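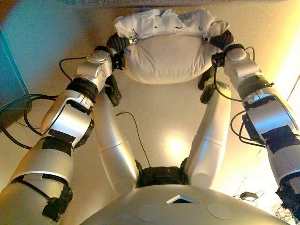
Balmont, September

Moisture regain, cotton ticking and polyester fill. Continued from the Vandon batch.

Oven back in service since Wednesday. Door gasket replaced, fan noise unchanged. Checked the balance against the small weight set before starting; reading stable to the last digit except when the hallway door opens. Taped a note on the door. Draft shield stays closed between readings, including when taring.

Procedure as before. Specimens cut from the middle of the roll, well clear of the selvage, conditioned in the cabinet overnight, weighed, dried to constant mass, weighed again. Constant mass taken as two successive weighings with no change beyond balance noise. Regain calculated on dry mass. Zachary has been calculating on conditioned mass, which gives moisture content and comes out lower. His column in the shared sheet is now relabeled and left alone otherwise. Do not average the two columns.

Specimen 31 discarded. Dropped a corner on the bench during transfer and picked up lint from the previous cut. The number is not reused.

Cotton ticking, unwashed: regain is in the usual range but the spread is wider than I would like. The high values all come from the top shelf of the cabinet. Moved the hygrometer probe to that shelf and left it through lunch. It read 2 percent RH above the display. The display sensor is down by the return air slot, so it sees the driest air in the cabinet. Moved all specimens to the middle shelf. Top shelf now used for empty weighing bottles only.

Cotton ticking, washed: lower spread. Possible that the finish on the unwashed cloth is part of it. Juniper Mercado thinks the MacLeod cloth carries a starch size that the supplier sheet leaves out. Iodine spot test on an offcut went dark blue within seconds. Same test on the washed cloth, no color. So the unwashed figures are for cloth plus size and need to be reported that way. Asked MacLeod for the finishing record. No answer yet.

Polyester fill: regain close to nothing, as expected, and the result is mostly balance error. Larger specimens would help, but the weighing bottles will not take more fill without compressing it, and compressed fill dries slowly at the center. Tried one in an open aluminum tray.
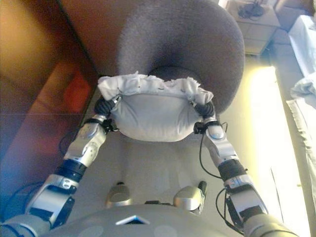 The tray gained mass on the way to the balance, fast enough to watch on the display. Open trays are out for anything hygroscopic. For the polyester the gain was small, but I do not want two transfer methods in one data set. Staying with the bottles, lids on before the oven door is fully open, cooling in the desiccator.

Desiccant was past due. Indicator beads pink through most of the layer. Regenerated the lot and put it back after cooling. Weighings taken with the old desiccant are marked with an asterisk. There are 13 of them. Will repeat the cotton ones first and leave the polyester ones if time runs short.

Bottle 791 has a chipped lid and does not seal. It loses against the others when left standing. Removed from the rack.

Open items:
Finishing record from MacLeod.
Second probe for the cabinet. Jorkivberg quote is in the folder, needs a signature.
Zachary Thibodeau to rerun the washed ticking on his own cuts, dry mass basis, without looking at my values.
Decide whether desizing goes in the main method or in an appendix. I prefer the main method. Anyone following the current text with sized cloth will get our spread and look for the fault in the oven.

Cabinet left running overnight, middle shelf loaded, log interval unchanged.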